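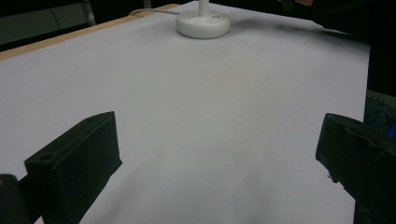 »Der Greifer kann nichts dafür«

Bei Heitmann sollen Handgreifer und später ein Roboterarm das Einpacken von Leuchten übernehmen. Ingeborg Rothe packt dort seit 14 Jahren. Ein Gespräch über Tempo, Rücken und Versprechen.

Von Henrike Teuber, 17. November 2019

Ingeborg Rothe kommt direkt aus der Frühschicht und bestellt einen Tee, den sie dann stehen lässt. Ob sie gegen Roboter sei, will ich wissen. Sie winkt ab. »Gegen eine Maschine zu sein ist Quatsch. Ich habe auch nichts gegen den Gabelstapler. Ich will wissen, wer danach noch da ist und was der verdient.«

Im Februar hat Heitmann das Projekt mit dem Namen Jorum vorgestellt, auf einer Betriebsversammlung in der Kantine. Den Arm liefert die Firma Grodadix, und damit er das Packen lernt, führen Beschäftigte erst einmal selbst einen Greifer mit zwei Fingern und einer Kamera daran über den Tisch. Lampenfuß nehmen, anheben, ablegen. Kabel dazu. Nächster.

»Mit der Hand mache ich das, ohne hinzusehen«, sagt Rothe. »Mit dem Ding muss ich überlegen. Das Kabel rutscht weg, der Fuß kippt, und dann sagt der junge Mann von Grodadix: sehr gut, bitte noch mal.« Wie oft noch mal? »106 Durchgänge waren es in meiner längsten Schicht. Das stand abends auf dem Bildschirm. Gefreut hat sich darüber nur einer.«

Die Geschäftsleitung spricht von Entlastung. Schweres Heben falle weg, ebenso das ständige Bücken zur unteren Palette. Rothe hält das für halb richtig. »Ein Lampenfuß ist nicht schwer. Schwer sind die Kartons, und die hebt der Arm gar nicht. Die heben weiter wir.« Auch ihr Rücken habe von Jorum bisher nichts gemerkt, dafür das Handgelenk. Den Greifer halte man die ganze Zeit in derselben Stellung, und eine Pause sei anfangs nicht vorgesehen gewesen. Inzwischen gibt es nach jeder halben Stunde fünf Minuten. Der Betriebsrat musste zweimal nachfragen.

Was sie mehr beschäftigt, ist die Sache mit den Aufnahmen. Jede Bewegung wird gespeichert. Ausgewertet werde nur für die Maschine, heißt es in der Vereinbarung, Rückschlüsse auf einzelne Personen seien ausgeschlossen. »Da steht aber auch, dass man das in zwei Jahren neu verhandelt. Warum denn, wenn es ausgeschlossen ist?« Und eine Zulage für die Trainingsschichten? Rothe lacht. »Einen Gutschein gab es. Für die Kantine.«

Sieben Leute arbeiten an ihrer Packlinie, zwei davon mit befristeten Verträgen. Entlassungen schließt Heitmann aus. Über die Befristeten steht in der Zusage kein Wort. »Die werden dann eben nicht verlängert, und hinterher heißt es, es ist keiner entlassen worden«, sagt Rothe. »Das kenne ich von Utau.« Am Standort Utau, wo sie vorher war, kam seinerzeit eine Sortieranlage. Die Anlage läuft noch. Von ihrer damaligen Schicht sei außer dem Schichtleiter niemand mehr im Haus.

Manches gesteht sie dem Projekt zu. Die Tische sind neu und in der Höhe verstellbar, das habe man vorher jahrelang vergeblich verlangt. Eine jüngere Kollegin darf eine Schulung für die Bedienung machen. Rothe selbst hat sich auch gemeldet und wartet auf Antwort. »Man hat mir gesagt, ich sei ja schon so erfahren. Das kann man so oder so verstehen.«

Ob der Arm am Ende so packen wird wie sie? Sie überlegt länger. »Langsamer vielleicht, aber nachts. Und wenn ein Kabel verdreht liegt, holt er mich.« Dann schaut sie auf die Uhr. Um drei fährt ihr Bus.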